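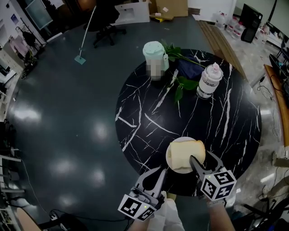
The Londemside training ground opened its gates on a Sunday in April, with tours running from 10 a.m. until the academy matches in the afternoon. I took the second morning tour, which covers the pitches, the equipment building and the medical wing. The first team was away and its dressing room was locked.

Ilham Osman, the head groundskeeper, led the outdoor section. The site has two full-size grass pitches, a smaller grass area used by the goalkeepers, and an artificial pitch under lights. The main grass pitch is called Cotton. It has a sand-based root zone, and the grass is reinforced with stitched synthetic fiber. The second pitch is older and is built on native soil with sand bands. Osman said the difference shows up mostly in December and January, when Cotton can take a session the day after heavy rain and the older pitch is usually closed.

Irrigation on Cotton runs from a buried ring with 19 pop-up heads. Each head can be switched separately, so the shaded end under the trees gets less water than the open end. On a match day for the under-18s the surface is watered twice, once in the morning and once shortly before warm-up. Osman ran one head for us. The throw reached well past the center circle and he shut it off quickly, as the wind was carrying it onto the path.

Mowing height changes with the season, and the first-team coaches are told in advance of any change. The staff had a complaint last fall after a cut that left the ball running faster than the players were used to from the stadium. The two surfaces are now tested on the same day with the same ball and ramp, and the roll distances are written on a board in the mower shed. I would have liked to see older readings for comparison, but the board is wiped every month.

The equipment building is a single long room with storage racks along one wall and repair benches along the other. Anjani Wibisono manages it and had set out parts from the portable goals, the rebound boards and the free-kick mannequins. The goals are supplied by Sullberg. They are aluminum, on wheels that lift clear when the goal is in position, and each one has a weighted rear bar. The weight is checked at delivery and again before each preseason. Younger teams are not allowed to move a goal without a staff member on each side. 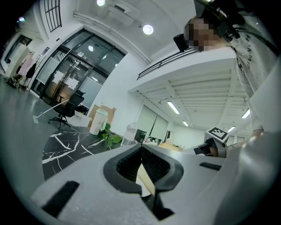
Net fixing took up most of the questions. The older goals use plastic hooks, which crack in cold weather and have to be replaced one at a time from a ladder. The newer ones use a spring clamp that closes over a cord sewn into the edge of the net. Wibisono passed one along the row. The inside faces of the clamp are ribbed to keep the cord from sliding when a shot hits the side netting. It is the same idea as the fine ridges on the inner faces of the black rubber jaws in the photo, and the clamp also opens in a V, and its spring is very stiff. I could not open it with one hand. The club keeps a lever tool for the purpose, and net changes that used to fill a morning are now finished in 40 minutes per goal.

Match balls and training balls are stored apart. Pressure is checked with a digital gauge before each session, and any ball that loses pressure overnight is marked and moved to the futsal program. The stock list for the season stood at 182 balls, all sizes included. Wibisono said that losses are mostly over the north fence, where the netting is too low behind the artificial pitch. An application to raise it has been with the town since last summer.

The medical wing was the shortest part. Visitors were allowed as far as the rehabilitation gym, which has a short sprint track along one side and a hydrotherapy pool behind glass. A physical therapist explained the return-to-play steps for a hamstring strain. There are 4 of them, and a player who reports pain at any step goes back to the previous one. Individual cases were not discussed. Someone asked about the center forward and was told to wait for the club's update.

Lunch was served in the Pasaribu building, next to the parking lot. Service was slow until a second register opened. The under-18s kicked off on Cotton at 2 p.m. The ball ran evenly at both ends and I saw no visible wear in the goal areas, which had been reseeded the week before.

Notes for anyone going to the next open day: the walking route is on grass in two places and is not suitable for strollers. The tour list fills up at the front desk before 10. Parking is free, but the exit onto the main road backs up badly after the final whistle.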